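Notebook, cell 2, folding bench
October 19, 2020

Fault: left gripper overcurrent trip during two-arm stretch

Cloth folding program, both arms on the black rail, stock Sukano wrist motors, Neltier controller. White cloth from the mixed garment set. Blue and black items parked at the back of the table as usual.

Ran 62 cycles before lunch. Left wrist tripped on overcurrent in 15 of them, always in the stretch phase, never in pick or place. The right arm logged nothing. After a trip the left gripper drops its torque and the right one carries on with the motion it was given, so the cloth gets dragged across the table by one end. No damage to fabric or fingers so far, but the right arm should not be moving at all once its partner has faulted. Logged as a safety item, separate from the trip itself.

The stretch phase starts with both grippers closed on the cloth and the span between them still slack and wrinkled. Controller then opens the distance until the wrist load reaches the set threshold.
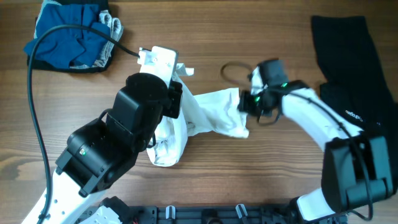
Checks

Finger plate screws, left: tight. Swapped the plate for the spare anyway, no change.

Wrist motor, left: free by hand with power off. No grinding, no play worth writing down.

Cable, left: suspect. The run from the gripper goes out in a wide loop past the clothes pile before it comes back down the side of the arm. Moved the wrist by hand through the stretch path and felt it pull near the end of travel. The right arm has a loop too, but it stayed loose over the same path.

Threshold: the value in the config is the one we set in March for the thin Guimarães test cloths. It was not raised when the heavier garments came in. With cable pull added on top, the left wrist reaches its limit before the cloth is taut.

Fault link between arms: the Rurkis safety relay opens correctly on e-stop (tested, both arms dead). A driver overcurrent does not go through the relay at all. It is reported in software, and the right arm program only reads the status at the end of a move. So a trip early in a long move is ignored until the move is finished.

Single-arm moves

Repeated with the left gripper open and out of the way by the clothes, right arm carrying the cloth alone at normal speed. No trips and no warnings. Right wrist load stayed well under the limit. I take this as clearing the right arm and the cloth itself.
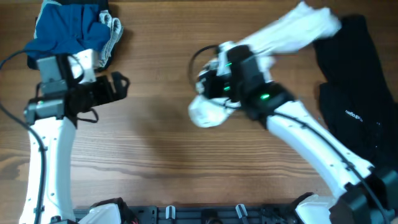 Right arm carrying the white cloth, left gripper open.

Changes made

1. Left cable re-tied with more slack at the wrist. Pull at end of travel is gone by hand. Not yet run under power.
2. Status read moved into the motion loop, both arms. Either arm faulting should now stop the other. Tested in simulation only.

Threshold left alone for now - I do not want to change it and the cable in the same run.

Open

Reduced speed run with the new cable routing, one person on the e-stop. Force a fault on the left driver mid-stretch and time the right arm to standstill. Two-arm program stays locked out until that has been done. Single-arm programs may be used.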